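Residents > Padulen House > Meetings > Minutes

Home News Minutes Kitchen rota Contact

Tuesday, minutes by Catalina Orellana

We got going at 7 in the common room, nine of us in the end, and I took the notes again (my handwriting lost the vote, so I typed them). Last month's minutes were agreed once I'd put right the spelling of Mladenović, sorry!

Money first. There's 241 pounds in the kitty and the Grollcombe bill for the bin bags and mop heads still to come out of it. Josué wants to see it before we pay, as the last one had somebody else's mop heads on it.

Then the sweeping up, which took ages. We agreed that small bits go into the dustpan and straight to the bin, and that the pan doesn't get hung back up with things still in it – blue scrunched-up bits included.

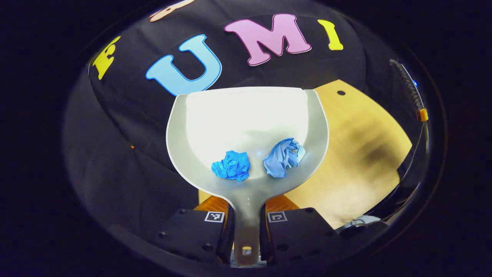
Josué Lins said he'd happily do the floors every week if people would only shut the bin lid afterwards, and could we please buy a second brush, the bristles on the old one being all bent to one side. Agreed on the brush. The lid went round the table for a good while and I stopped writing.

Gloves: we've got a box of 200 on order from Munonell, and they'll live under the sink this time. I said I'd label the shelf.

The back stairs are still nobody's on the rota. I've put myself down for the first fortnight, Josué has the second, and after that it's whoever comes next on the list by the door.

Any other business was the hoover, which smells. Mladenović's will look at it if we carry it down to them.

We finished at half past eight and put the chairs back.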